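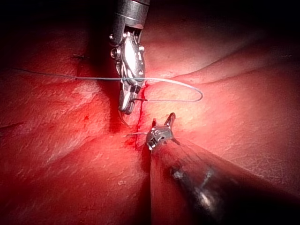
Page 2 of 5

Speaker notes, wound closure module. Speaker: Orsolya Fodor.

Start with needle geometry. A curved needle travels along its own arc. If the hand pushes in a straight line, the needle widens the hole on entry and the thread sits slack in it afterward. Say this before showing any thread types.

Thread, absorbable vs. non-absorbable. Absorbable loses strength on a schedule set by the material and by the tissue. Loss of strength and loss of mass are separate curves. Audience in Prumstead mixed these up, so leave the chart on screen for the full 30 seconds.

Bite and spacing. Equal depth on both sides. Unequal depth gives a step at the edge. Tension should bring the edges together and stop there; blanching means too tight. 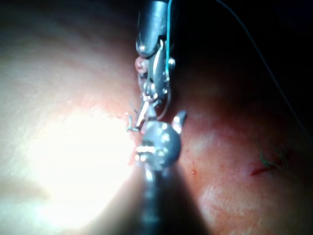

Fig. 11. Instruments at the tissue surface, close view.

Knots. Square knot first, then the surgeon's knot with the extra throw. Monofilament needs more throws than braid. Refer to the Bakos handout for the table, do not read it out.

Removal times by body site. Face early, joints late. Skip if past the half hour.

Questions. Dezső Csonka takes anything on infection and braided thread. Handouts by the door.

Last updated: October
Contact: Sterkinitz Course Office | Back to top
2 comments | 5 shares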